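Filed under: Workshop News / Robotics / Short Reads

Ribbed fingers get their turn on the desk at Semaan

2019-01-30

I've been bugging Karim Hattar for ages to let me have a go at the hand-held grippers he's been comparing, and this week he finally gave in (thanks Karim!). So I got a whole afternoon with the ribbed magenta ones, which everyone at Semaan calls the Pudwoods after the little outfit that supplies the pads. The other set in the running is the Trususano, a plain flat-jawed pair that's been the favourite since October.

The job couldn't be more ordinary. There's a desk, there's a computer mouse, and you pick up the mouse and put it down again while the camera on the tool records the lot. I thought I'd be bored in ten minutes, but I got weirdly competitive about it. 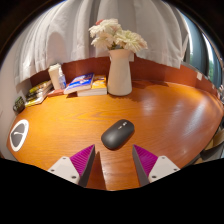
Lining up on the mouse with the magenta pads.

A mouse is a bit of a pest to grab, to be fair. It's smooth, it's rounded, and if you come in a touch crooked it wants to swing on you. With the flat jaws I kept having to stop and square myself up. The ribbed pads are meant to have some give in them, so you can be a bit sloppy with your angle and still come away with a decent hold, and I'm nothing if not sloppy.
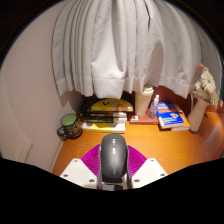 Karim has been far more patient than me. His tally so far is 273 grabs with the Pudwoods and 211 with the Trususanos, all on small desk stuff, and he wants some 70 more on each before he'll say anything out loud about a winner. I asked him which one he'd take home and he laughed and changed the subject, so make of that what you will.

My own gripe is with the squeeze. You have to pull the trigger further than you'd expect before the Pudwoods feel like they've got hold of anything, and by the end of the day my forearm was cooked. The Trususanos bite straight away. I'd love the soft pads with the quicker trigger, and apparently Stema is having a look at whether the two can be bolted together without redoing the mounts.
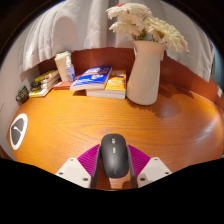 The other thing on the list is the camera. They're using a very wide lens, so you get the desk and everything along the back of it in one go, but it does bend the edges. Karim's happy with that for now. He may try a narrower one on the next round and see if it makes the clips any easier to sort, as there are already 3,781 of them sitting on the drive!

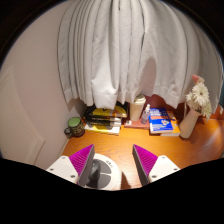
Ribbed fingers open over the desk.

Next up is cups and pens, and I've already put my name down for the pens.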